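Home | Products | Set-up guides | Spare parts | Support

Tretileo Tabletop Pick Kit
Set-up Guide, Section 3: First Pick and Place

Use this section after the arm is bolted down and powered, and the gripper has passed the open and close test in Section 2. You will need the kit tablet, the 2 mm hex key, a board, a basket, and a few light objects. Allow 60 minutes the first time through.

CAUTION: Keep hands, sleeves, and hair out of the arm's reach whenever the status bar on the tablet is green. Press the stop button before you move anything on the table.

3.1 Preparing the work area

1. Clear the table of anything the job doesn't call for.

2. Lay the board flat. Any plain board will do if it doesn't rock. Avoid glossy or dark finishes, as the wrist camera has trouble finding edges on them.

3. Push down on each corner of the board. If it slides, put the rubber dots from the accessory bag under it.

4. Check that the cables hang with some slack along the whole arm. Move the arm by hand to its farthest point in free-drive mode. No cable should pull tight or catch under a joint cover.

5. Turn off any lamp that shines straight down at the board. Light from one side is fine.

NOTE: Small scratches and pen marks on the table do not affect detection. Large patches of glare do.

3.2 Checking the wrist view

1. On the tablet, open Cameras and choose Wrist.

2. Place one object on the board. Pick something with a clear color and a rounded shape for the first try.

3. Jog the arm until the object shows in the upper half of the picture. Part of the gripper should show along the bottom. This is normal and the software masks it out.

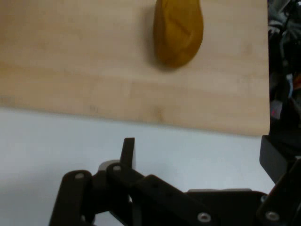 Figure 3-1. Wrist view with a yellow object on the board and the gripper below it.

4. Look at the finger tip. It should look upright on the screen. If it leans, stop the arm, loosen the camera bracket with the hex key, turn the bracket until the tip is upright, and tighten it again. Do not force the screws.

5. Check the focus on the object. A slightly soft picture is acceptable. If you can't make out the edge of the object at all, wipe the lens with a dry cloth and check again.

6. Tap Save View. The tablet keeps this as the reference for the current gripper. If you change the gripper or remove the camera, repeat 3.2 from step 1.

NOTE: Objects or equipment beyond the end of the board may show up at the side of the wrist view. To keep the software from treating them as targets, drag the green outline on the tablet so that it follows the edges of the board.

3.3 Setting the grip

1. Open Grip and select Soft, Medium, or Firm. Start with Soft for produce and anything that bruises.

2. Set the closing speed to 50 percent. You can raise it later.

3. Run Test Grip over an empty part of the board. The fingers should close evenly and stop without a click. A click at the end of travel means the finger stops need adjusting. See Section 6, Sakeo gripper adapter.

CAUTION: Do not use Firm on glass, eggs, or thin plastic. The gripper will not sense a crack.

3.4 Setting the basket position

1. Put the basket where the arm can reach straight down into it. The fingers must be able to enter and leave without touching the rim.

2. Turn the basket so that any handle is off to the side, clear of the arm's path.

3. In free-drive mode, lower the open gripper into the basket until the tips are at the height where you want items released. Tap Save Drop Point.

4. Raise the arm straight up until the tips clear the rim and tap Save Approach. The arm passes through this point on the way in and on the way out.

5. If the basket sits partly on the board and partly off it, press on the rim to make sure it can't tip.

A basket can hold a mix of shapes. With a zucchini, an ear of corn, and something round in the same basket, as in the figure below, lay the long items first and leave an opening for the fingers. If you fill the basket above the rim, save a new drop point.

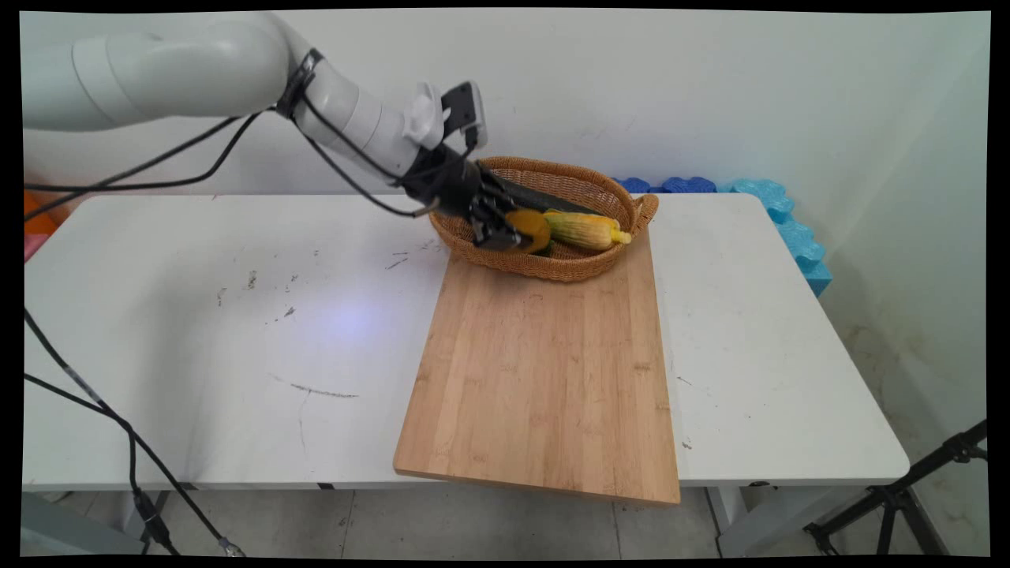
3.5 Running the first cycle

1. Stand clear of the arm and tap Run Once.

2. Watch the full cycle with one hand near the stop button.

3. If the arm stops above the object and shows E3, the object was not found. Go back to 3.2 and check the outline.

4. If the object slips, go up one grip level and run again.

5. After 3 clean cycles in a row, tap Save Job and give the job a name.

NOTE: Jobs are stored on the tablet only. Copy them to a USB stick before you update the software. The December update clears any job that was not named.

Questions about this section go to Aitana Requena at the support desk. Replacement fingers and camera brackets ship from Firham every Wednesday.

Next: Section 4, Picking More Than One Object

2 comments | 3 shares

Guide text by Tolera Gebru | © Tretileo | Contact support | Back to top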